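Comparing Two Grippers and Three Controllers on a Simulated Switch Panel
Project report, robotics lab course
Submitted 2nd October

4. Test setup

Our original plan was to compare the grippers on a real panel. The real panel had a delivery date in March, so we built the test in simulation and have been telling people it was a design decision ever since.

The arm stands on a green pedestal block beside a control box with a row of labeled toggle switches. HORN is the switch nearest the front, with VENT, WASH and FILL after it. We scored HORN only. The others count as obstacles, and touching one of them is a fault even if it does not move.

Two gripper models were tried. The Stino has short, wedge-shaped fingertips. The Kandside has long parallel fingers and looked much better in our proposal. Each was run with the three controllers: plain position control, the Viklund compliance controller, and Hato, our own attempt, named after a snack we were eating at the time.

Every combination got 200 trials. In each trial the start pose of the gripper was shifted a little at random, and the controller had 4 seconds to move the lever from one position to the other and back off. We recorded one view from the wrist and one from a fixed camera over the box.

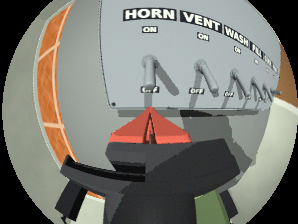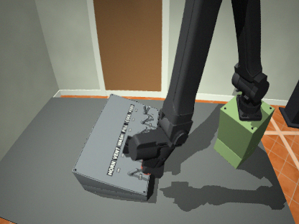
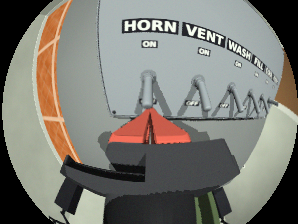

Figure 3. Gripper with red fingertips at the HORN end of the panel. First and third views: wrist camera, with the HORN lever down in the first and up in the third. Second view: fixed camera.

5. Results

Position control did well whenever the start pose was kind to it, and pushed firmly on the flat panel when it was not. The Viklund controller was slower but hardly ever got stuck. Hato was the fastest of the three, and also the only one to hit VENT on its way to HORN and then report success. We traced this to a sign error, fixed it, and repeated the full set overnight with seed 2055.

After the fix, Hato and Viklund were close enough that we do not want to name a winner. The gripper mattered more. The Kandside fingers kept catching the neighboring lever on the way out, and we lost roughly 50 trials to that alone. The Stino can get in under a lever from below with its tips closed, so it needs very little room on either side.

The wrist camera has a wide lens and the far end of the row comes out tiny. Labels past FILL were no use to our reader from there – it guessed, confidently. For HORN this makes no difference. Anyone who wants to score the last switch should use another view.

6. Open problems

Lever friction is a single number that we picked because the lever stopped wobbling. We would like to measure it on the real panel, whenever that turns up. The contact settings are the same for both grippers, and this probably flatters the Stino a bit.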